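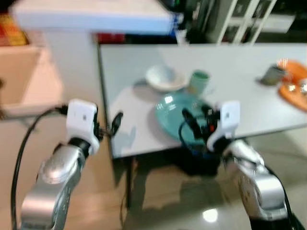 Small table, big dinner: where do the dirty dishes go?

Forum: Kitchen & Dining > Everyday Housekeeping

larkstead_lou
Okay, I need opinions, because my husband and I have been having the same argument since January. We moved into a smaller place in Larkstead and the dining table is now a plain white rectangle with dark legs, and it doubles as desk, craft table and the place where mail goes to die. When a meal is over I want everything OFF it. He wants to sit there with his coffee for an hour looking at a teal plate with a bowl behind it and a green cup right up against the plate, plus the orange tray with shiny little bits and pieces on it.

My way is to clear in one go and put it all in the sink, done, table is a table again. His way is to scrape and stack at the table first, then carry. He says my way just moves the mess into a sink where you can't wash anything anymore (fair, it's only one basin). So which is it? And does anybody have a rule that works when there's no counter space next to the sink? We have no dishwasher, before anyone asks.

Nevzat Yurt
Your husband is right, sorry! I grew up over my uncle's restaurant and you never, ever put things in a sink in the order they come off the table. Cups come off first and get washed first, while the water is clean. Then silverware, then bowls, then plates, then whatever's greasy. If the plate goes in first the cups are sitting in salad dressing by the time you get to them.

A tray is your best friend here. Load it at the table, carry it once, set it down on the stove if you've got no counter (burners off, please) and work from there.

larkstead_lou
The stove! I never thought of the stove. It's one of those flat ones too. But I'm not telling him he's right until I have more votes.

mopsandmugs
Team Lou. Scraping at the table is gross and I will die on this hill. My mother-in-law does it, with people still eating dessert. Just get it all out of sight and light a candle.

Also I think people overthink the order. I throw it all in with hot water and soap and go watch a show, and by the time I come back everything slides right off.

Nevzat Yurt
And then you reach into gray water and find a knife with your thumb.

mopsandmugs
I have all my thumbs, thank you.

quietpantry
Somewhere in the middle on this one. We have 5 people in the house and a single sink, and what made the difference for us was a plastic dishpan. Everything soaks in the pan and the pan lifts out if you need to drain pasta. I bought a Zokadetti one that was a little too wide and had to take it back, so measure your sink at the BOTTOM and not at the rim. The sides slope in more than you'd think.

Before the pan, we had the long-handled stuff standing up in the sink and everything small lying around its feet, and you'd go in for a spoon and knock the whole lot over.
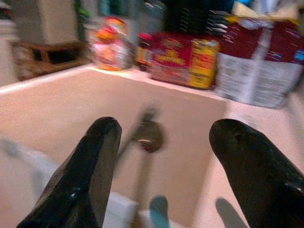
Pale sinks and staining

larkstead_lou
Splitting this off with a new title before the thread turns into a fight about thumbs. Mine is a deep basin in that pinkish beige color, and I'm a bit scared of it. I keep leaving something dark with a long handle in there and a light blue something next to it, and I go to bed. Is it going to mark? I've read everything from "it's bulletproof" to "tea will ruin it overnight."

quietpantry
Depends what it's made of! Do you know? Mine's enamel and tea does leave a shadow, but it comes off with baking soda and a soft sponge. I leave the paste on for 8 minutes or so, wipe and rinse.

larkstead_lou
No idea, it came with the apartment. It's smooth and doesn't ring like metal when you tap it. The landlord's paperwork just says "sink."

Lionel Joly
Doesn't ring, so probably some kind of composite or acrylic, but I wouldn't swear to it from here. I fitted kitchens for a good while and the pinkish ones were everywhere at one point. What hurts them is heat and scrubbing powder. Don't set a hot pan straight on the bottom and don't use the green side of the sponge. Food sitting overnight is more of a smell problem than a stain problem in my experience, except turmeric, which will stain your sink, your sponge and your dog.

For what it's worth I'd ignore the baking soda advice until you know the material. It's mild but it is still a scrub. Plain dish soap first, always, and if that does the job you can stop there.

quietpantry
Oh come on Lionel, baking soda is about as gentle as it gets. I've used it on every sink I ever had.

Lionel Joly
And I've replaced sinks for people who said the same. Dull patch right in the middle where they rubbed every night. We can agree to differ.

mopsandmugs
Going back to the table thing for a second. Lou, do you have one of those over-the-sink racks? I got one from Pikbridge, it rolls up and lives in a drawer, and it gives you a sort of fake counter. Washed things sit on it and drip straight into the basin. It holds 4 dinner plates flat if you're careful and maybe a couple of cups at the end. It won't take a heavy pot, mine sagged.

Nevzat Yurt
I like those but they cover half the sink, so then how do you wash the plates?

mopsandmugs
In the other half?? It's a sink, not a swimming pool.

kahsay_kitchen
Long time reader, first post. My grandmother's rule in our house was that whoever sits closest to the kitchen takes the cups, the next person takes the silverware, and so on down the table. Plates go last with whoever cooked, because the cook gets to put them down and walk away. We still do it at Kahsay family dinners and the table is bare in no time. It does cause some sprinting for seats.

Also please let the man have his coffee at the table. Clear around him.

larkstead_lou
Okay, update after trying a few things this week. We did the tray-to-stove thing and I hate to say it, but it's good. Cups first, water stays decent, and there's room to wash. I still refuse to scrape at the table, so we carry the plates over as they are and scrape them by the trash. He has accepted this. He's also keeping one cup back for himself, per Kahsay grandmother law.

I'm going to ask the landlord what the sink is made of. Until then it's dish soap only, sorry quietpantry. The roll-up rack is on the list, but I need to measure first (at the rim this time, I assume?).

mopsandmugs
At the rim, yes. Get the longer one and let it overhang a little on each side.

quietpantry
No hard feelings. Tell us what the landlord says, I want to know if Lionel owes me one.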